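Print this page | E-mail this article

In Praise of the Slower Hand
Opinion, 18 September 2021

I have been asked more than once this year, usually over lunch and usually by somebody holding a brochure, which robot hand a person ought to buy. I used to answer quickly. I would say to get the two-finger gripper, put the savings into a better camera, and come back when you have worn it out. I don't say that anymore, or at least I say it with a good deal more throat-clearing, and I would like to explain how I got here, because I think a lot of small labs are being talked into the wrong comparison.

Our own trials at Javham began in February with a table in a spreadsheet. We had a column for grip force, a column for closing time, a column for price, and a column for what the vendors like to call repeatability. It was a handsome table and I was proud of it. Going by that table, the five-fingered hands had no business being in the room. They were slower, they cost more, and there was so much more in them to go wrong (every joint is a joint you will one day have to fix, as my father used to say about knees).

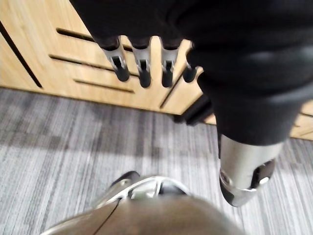
What the table left out was everything we wanted to do with the thing once it was bolted on. We had borrowed the layout of our test from a grocery picking exercise called Brultotura, which a few of us had admired for years, and it asks for nothing more glamorous than taking produce from one place and putting it in another. A simple gripper does beautifully at this as long as the produce is polite. Give it one cucumber, lying straight, with air on both sides, and you could go and make coffee. Give it beans and you had better stay where you are.

I don't want to be unfair to the simple gripper, which has paid a lot of people's rent. Out of the first 500 attempts we logged with ours, the ones that went badly were nearly all bad in the same way, and there is real comfort in that. You learn where it fails and you plan around it. A hand with fingers fails in all sorts of new and interesting ways, and for the first few weeks I went home most evenings with a headache and a list. 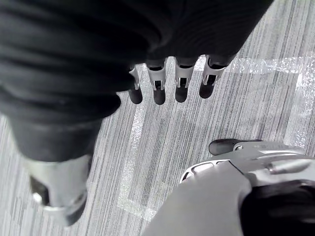
Still, I kept noticing that the failures on the fingered side were the kind you could do something about. A thumb set a little too wide is a setting. A wrist coming in too steep is a habit, and habits in a controller can be trained out with patience. We went through 91 changes to the grasp settings before we stopped writing them down, and most of them helped, if only a bit. With the simple gripper we ran out of things to change by the second week, and after that we were just changing the vegetables.

Then there is the matter of where you put the camera, and I could go on about this until the lights went out! A camera up high gives you the whole job: where the bins are, where the basket is, which arm is about to be in the way of the other. It is a lovely view and it's the one visitors always want to see.
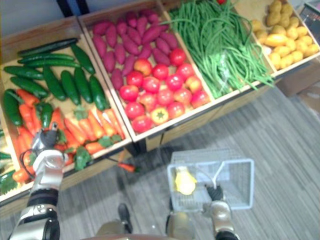
But the high view gets poor just when you need it most, in the last inch or so, when the hand itself is sitting on top of whatever it came to pick up. The small camera at the wrist is a homely thing by comparison. It sees mostly knuckles. Yet when we retrained the controller with both views together, it stopped hesitating over the handle of the basket, and I would give up a good many pixels up top before I gave up that one down below. If your budget allows for only one upgrade, my vote goes to the wrist, and I have said so to our friends at Kalniņš, who disagree with me cheerfully and at length.

The other thing I would ask for, if the makers are listening, is fingertips you can change without a bench and a magnifying glass. The people at Stadton told us they went through around 400 of them in a season. Pads wear, and a worn pad will spoil your numbers long before you think to look at it.

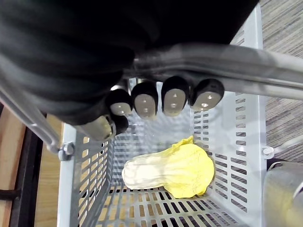

Should a small lab with one arm and a modest budget buy a five-fingered hand first?

Start with the simple gripper, I would say, but buy the wrist camera along with it, and choose an arm that can carry the heavier hand later on. You will learn your controller faster with fewer joints to argue with, and when you do move up, the camera work comes with you.

And please, before you sign anything, ask to try the hand on your own objects. We were shown a very fine demonstration with a foam block, and I don't know anyone who needs a foam block moved. Take a bag of whatever it is you handle, ask for an afternoon, and bring a sandwich, as these afternoons tend to run long.

Print this page | E-mail this article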